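Tramwoodのオープンラボに行ってきました！　最寄り駅からバスで18分、降りたらもう目の前が倉庫みたいな建物で、入口に手書きの矢印が貼ってあるだけ。受付で名札をもらって、スリッパに履き替えて（サイズが大きくてずっとパタパタしてました）、そのまま二階へ上がりました。

今回の目当てはグリッパの比較コーナーです。同じアームに違うハンドを付け替えて、来場者が自分で動かせるっていう企画で、申し込みのページを見た瞬間に予約ボタンを押してました。持ち時間はひとり4回ぶんの試行。少ないなあと思ったけど、やってみると結構くたびれます。

## まずは平行二指のPremov

最初に触ったのはPremovの二指グリッパ。ストロークが広めで、指先はゴムっぽい薄いパッド付き。操作は手元のリーダー側を握ると、向こうの指も閉じる方式です。遅れはほとんど気にならなくて、むしろ自分の手首の震えがそのまま伝わるのが恥ずかしい……。

アームの前にあったのは子ども用のおままごとキッチンでした。これがよくできていて、壁はちゃんと白いタイル貼り風、コンロは黒くてつやつや。ガラスみたいに光を返すものが多いから、カメラの評価にも都合がいいそうです。たしかに手首カメラの映像を横のモニターで見ていると、コンロの上だけ明るさがころころ変わる。露出を固定にしたり自動に戻したりして見せてくれたんですが、固定のほうが断然見やすかったです。 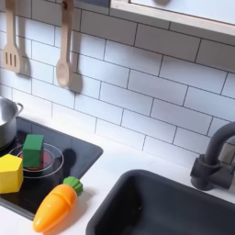 *コンロまわり。緑と黄色のブロック、手前がにんじん。*

で、この三つが性格ぜんぜん違うんですよ。緑の四角いブロックは楽勝。面が平行だから、真上から降りて閉じるだけでピタッと止まります。黄色の五角柱は、向きを間違えると指の間でくるっと回る。一回目は見事に回して、そのまま落としました。手首を少しひねって、向かい合う面を探すつもりで寄せていくとうまくいきます。平らな面と角で挟むしかないときは、閉じる速度を落とすのがコツだとか。

にんじんはというと、先が細くなっているので、つかむ場所で結果が変わります。先っぽ寄りだと、するっと逃げる。葉っぱの付け根あたりを狙ったら今度は持ち上がったけど、お辞儀みたいに傾いてしまって、シンクに入れるまでずっとヒヤヒヤしてました。スタッフの方に「真ん中の線のあたりを」と言われて、やり直したら素直に上がりました。最初に教えてほしかった！（笑）

## 三本指のArno

次はArno。三本指で、指が対象に沿って曲がるタイプです。にんじんは本当に楽。適当に寄せて閉じるだけで包んでくれます。五角柱もほぼ回らない。じゃあこっちの圧勝かというと、そうでもなくて、指が太いぶん壁際が苦手なんです。壁にぶら下がった木のスプーンに挑戦したら、柄をつまむ前に指の背中がタイルに当たってしまい、安全停止。ピーッと鳴って、隣のブースの人まで振り向きました。すみません。

同じスプーンをPremovに戻してやってみると、細い指先がすっと入って一発でした。気持ちいい！　持ち時間の最後の一回をここに使って正解だったと思います。

## コントローラの話も少し

制御まわりはConneelyの箱でした。グリッパを替えるたびに設定を読み込み直す必要があって、そのあいだ待つんですけど、待ち時間に力の上限をいじらせてもらえました。上限を下げるとブロックは平気でも、にんじんは滑る。上げればつかめるけど、握った感触がこちらの手に返ってこないので、どこまで締めていいのかわからない。ここは正直、慣れが要ります。画面に力のグラフは出ているものの、手元とカメラ映像を見ながらグラフまで追うのは私には無理でした。

ログも見せてもらいました。この日の午前中だけで74回ぶんの試行が溜まっていて、落とした記録もちゃんと残るそうです。私の五角柱もどこかに入っているはず。

## ちょっと気になったところ

- ハンドの付け替えはねじ止め。工具なしで替えられるとうれしいです。
- 手首カメラは、Arnoを付けると指で画面の下半分がだいぶ隠れる。斜め上からの固定カメラを併用したほうが楽でした。
- 操作席の椅子が低い。小柄な私でも肘が浮きました。

帰りに一階の売店で、ゴムパッドの端材セットを300円で買いました。うちの小さいアームの指先に貼ってみるつもりです。次回の開催は11月だそうで、予約が始まったらまた申し込みます。今度は鍋の取っ手をやらせてもらいたいな。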